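Promance Clear Display Rails – Counter Series

Product details | Sizes | Care | Reviews (8)

The Counter Series is a set of clear acrylic rails and small light-blue plastic holders for showing bread, rolls and other baked goods on a counter or tabletop. Each rail runs straight out from its holder and lies level. The holder is a plain block that takes up little room, and it can also prop up a single item so that customers see the crust.

Rails come smooth or ridged. The ridged rail has thin parallel lines along its length. Both types fit the same holder, and you can mix them in one row. Grostach ships them from stock in Sisidthorpe.

Pale counters suit them best. On a matte white or gray top the clear strips stay in the background and the color of the bread stands out. Under strong spotlights acrylic will show some glare, so try the row in place before you settle on the spacing.

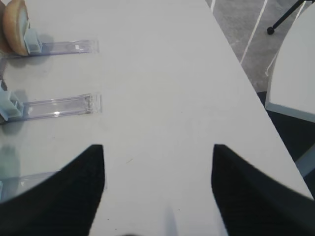
Eren writes that the ridged rails are the ones to get for anything with seeds on it, as the crumbs stay in the grooves until closing time and then brush out in one go. The smooth ones look nicer from the customer side but need a wipe by mid-morning. Would order again, though a longer rail would be welcome.

A longer rail is planned for October. It will use the current holder, so there is no need to replace what you have.

What you get
Starter set: 8 holders, 8 rails (choose smooth, ridged or half and half)
Counter set: 20 holders, 20 rails
Spare holders: sold singly
Spare rails: sold singly, smooth or ridged

Load
Up to 200 grams per rail, spread evenly. Heavy loaves should stand on the counter – the rails are meant for light pieces only.

Care
Wash by hand in warm water with mild soap. Dry with a soft cloth. No dishwasher, no alcohol, no window cleaner.

Returns
Unused sets can be sent back within 30 days in the original box. Spare rails cannot be returned once the film is off.

Page updated 9/2/20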